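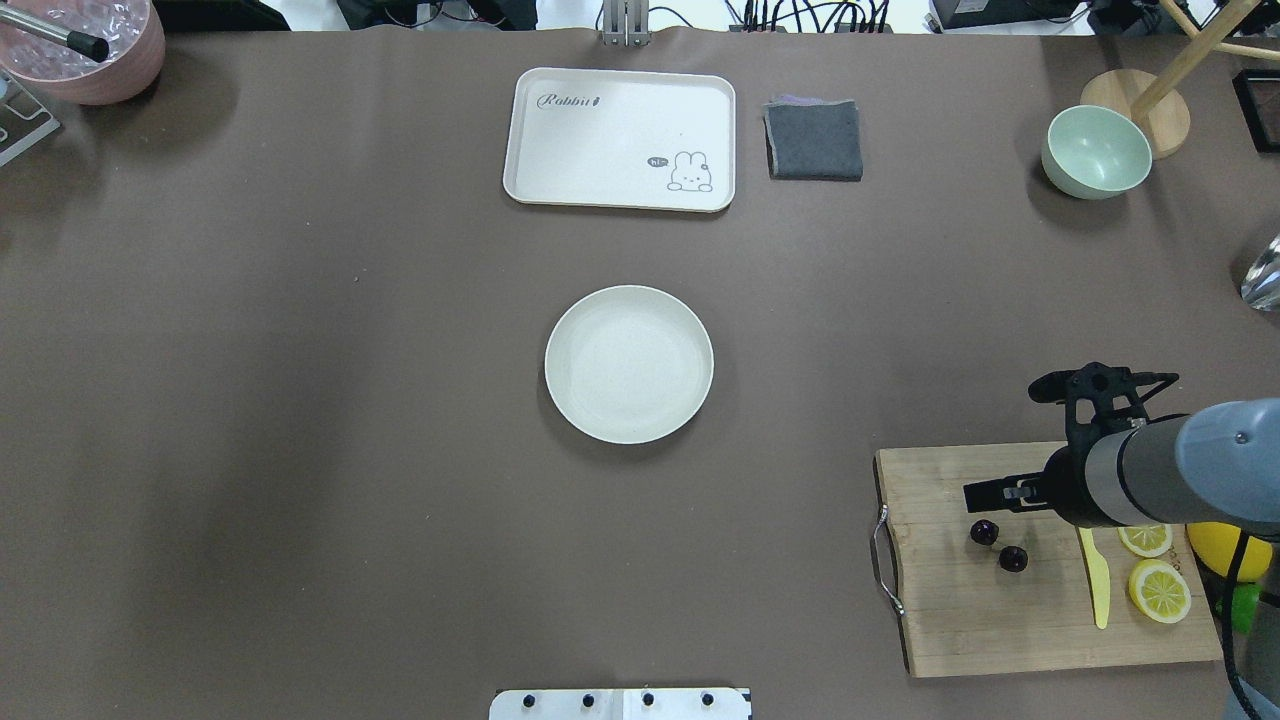

*5 min read*

# Ticket 216: white film on glasses, final rinse not reaching temperature

**Site:** Borton, ground-floor kitchen
**Equipment:** Pokero undercounter dishwasher, Braltance cartridge softener on the cold feed
**Status:** closed
**Priority:** normal

## Reported fault

Glasses and dark plates come out with a white film. The film wipes off with a damp finger when fresh and goes hard if left overnight. The kitchen has changed rinse aid twice and detergent once with no difference. Cycle time has also gone up, and the machine sometimes sits at the rinse stage for several minutes before moving on. No error code on the display.

The site first noticed it in May and thought it was a bad batch of tablets.

## Initial checks, remote

Asked the site to confirm the following before a visit:

- Salt level in the softener. Reported full.
- Filter basket out and cleaned. Done, no change.
- Spray arms turning freely by hand. Yes, both.
- Programme in use. Normal, same as before.
- Any plumbing work near the machine. "Not that we know of."

Also asked for one glass to be soaked in white vinegar and rinsed by hand. It came up clear. That points to scale and rules out etching, so the glasses are recoverable.

Vinegar does not prove the softener is at fault. A softener that works can still pass hard water if the bypass is open, and a rinse that runs cool will leave more behind whatever the feed is like. Visit booked.

## Visit one

**09:20.** Isolated the machine and took off the lower panel. Light scale on the inlet valve body. No leaks. Drain hose clear and looped at the correct height.

**09:45.** Tested the water at the kitchen cold tap and at the softener outlet with strips from the same pack. Both gave the same hard reading. The tap is on the unsoftened supply, so that one is expected. The outlet should read soft.

**09:55.** Checked the softener head. Bypass lever fully closed. Control unit powered, clock wrong by several hours, regeneration set for the early morning by the unit's own clock. With the offset it had been regenerating in the middle of the lunch service. The unit passes untreated water while it regenerates, so every lunch load was washed in hard water.

**10:10.** Corrected the clock and started a manual regeneration. Brine draw was weak. Opened the salt cabinet. It looked full from above, but there was a solid crust across the top and a gap underneath, with the water level well below the salt. Broke up the crust with a plastic rod and removed the loose lumps. Refilled with fresh tablets to the line.

**11:30.** Regeneration finished. Outlet now reads soft. Ran an empty cycle, then a mixed load with glasses at the front left and back right of the upper basket.

**12:15.** Film reduced but still there on the back right glass. Rinse stage still slow. Ticket kept open.

Capacity on the controller was found at 100, the factory setting. Left as found for the moment so that only one thing changed between visits.

## Between visits

Site asked to keep a sheet by the machine with start time, end time and a note on the glasses, and to stop using rinse aid from the older bottle. Also asked them to leave plastic items out of the test loads, as plastic dries badly anyway and confuses the result.

The sheet came back with over 40 loads on it. The useful parts:

- Lunch loads were now no worse than the rest. The clock fault was real and is fixed.
- Morning loads were slower than afternoon loads. The first load of the day was the slowest.
- Loads run straight after another load finished nearly on time.

A machine that copes when it is already warm and struggles from cold is usually short of heat. Element and thermostat moved to the top of the list.

## Visit two

**08:10.** Machine cold. Clipped a thermometer probe inside the tank and started a normal cycle. Fill good. Temperature climbed very slowly, and the controller held the cycle while it waited, as it is meant to do.

**08:35.** Stopped the cycle, isolated the supply and proved it dead. The heater on this model is two elements on one flange, 3000 W combined. One half measured open circuit. The other was within tolerance. Insulation to earth good on both.

**08:50.** Drained the tank and withdrew the flange. Thick scale on both elements, worst on the failed one. Consistent with a long period on hard water.

**09:15.** Fitted new heater assembly and new gasket from van stock. Cleaned the thermostat pocket, which was also scaled. Refilled, checked for leaks at the flange, none.

**09:40.** Descaled the tank with the machine's own programme, then two plain rinses.

**10:30.** Ran a full load from cold. Rinse reached temperature without the long wait. All glasses clear, including back right.

**10:50.** Reset softener capacity to match the hardness measured at the tap. Replaced the backup battery in the control unit. It was flat, so the clock had been slipping back every time the power was off.

## Cause

Flat backup battery in the softener control, followed by at least one loss of power. Regeneration moved into service hours. Salt bridging in the cabinet then made each regeneration poor. Scale built up and one element failed. The film was the first sign anyone noticed.

## Follow-up

1. Site to push a rod into the salt at each refill. A visible top layer is not a level reading.
2. Softener clock to be compared with a phone after any power cut.
3. Same model of softener is fitted at Tamihana. Battery to be checked there at the next routine call, separate ticket.
4. Glasses with old film to be soaked in vinegar and washed once. Do not put vinegar in the machine.

Site confirmed no film after a further week of use. Old heater assembly disposed of. Closed.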